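Parts Counter Notes
10/25/24

I spent most of this week on my knees in front of a label printer, so you're getting a newsletter item about platen rollers whether you wanted one or not!

We run the Otell 400 at the packing bench in Dunstan, and it has been a good machine. Then the barcodes started coming out with a pale stripe down the left side. I did what everybody does and turned the darkness up. That helped for a day. Then I turned it up again, and the ribbon started to wrinkle, and by Tuesday I was throwing away more labels than I was sticking on boxes.

I was sure it was the printhead (it's always the expensive part in my imagination, and I had the order half filled out). But a bad head usually gives you thin, sharp white lines, always in the same spot. Mine was a wide, soft-edged fade. That's a pressure problem, and pressure means either the springs or the roller. I ran my thumbnail along the roller and there it was, a shallow flat worn into the rubber on the side where our narrow labels run.

The part you want is item 13 in the drawing, and the parts list has it twice. The first entry is the bare roller. The second is the roller with both bushings and the drive gear already on it, and it comes as Kit 896. Please order the kit. I bought the bare roller first, thinking I'd save a few dollars and move the old gear across, and the old gear cracked when I pried it off. So now I own a very nice bare roller, and it lives in my desk drawer.

Swapping it is a half-hour job if you have a stubby screwdriver and decent light. Switch the printer off and unplug it, take out the media and the ribbon, and let the head cool down before you put your hands in. The bushings have little ears that rotate a quarter turn and then slide out of the side plates. On ours the left one was glued in place with old adhesive, and a cotton swab with alcohol took care of it. When the new one goes in, spin it by hand before you close the head. It should turn smoothly with a tiny bit of drag from the gears. If it clicks, a bushing isn't seated.
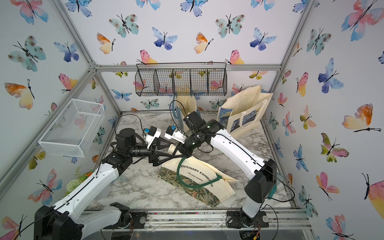
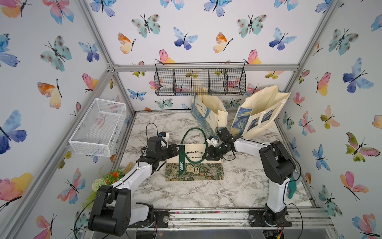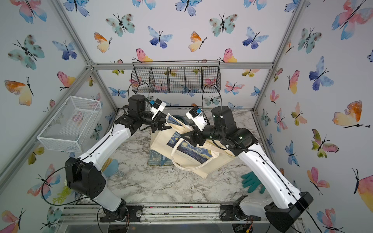
After I mentioned all this on the Jurari users' list, a reply came in from the Plolside shop saying that their roller had looked perfectly fine and they'd still had the fade. In their case it was the head pressure toggles. Somebody had set them wide apart for a big label job and never moved them back, so the narrow stock was only getting squeezed on one edge. They suggested checking the toggles before spending a cent, and they added that a roller can be cleaned a lot more often than most shops bother to — every ribbon change, in their case.

Fair point, and I wish I'd read it on Monday. I went back and looked at ours, and the toggles were off too, though not by much. I've lined them up over the label now and brought the darkness back to where it was last spring. The wrinkling has stopped. I'd still have needed the roller, that flat was real, but I suspect the toggles are why it wore on one side in the first place.

A couple of loose ends. The parts list I was working from is the older one, and the bushings are drawn the wrong way around in it, so trust the old part in your hand over the picture. Also, the ground clip on the right side plate is easy to lose. It's a springy little thing and it will jump. I put a rag under the printer before I started, and that's the only reason I still have mine.

Anyone with the wide version of the same printer, I'd love to know if the quarter-turn bushings are the same on yours. The drawing makes them look longer. I want to put together an order in December for the drive belt and a spare set of clips, so if you're close to Dunstan and need something from the same list, send me the item number and I'll add it on.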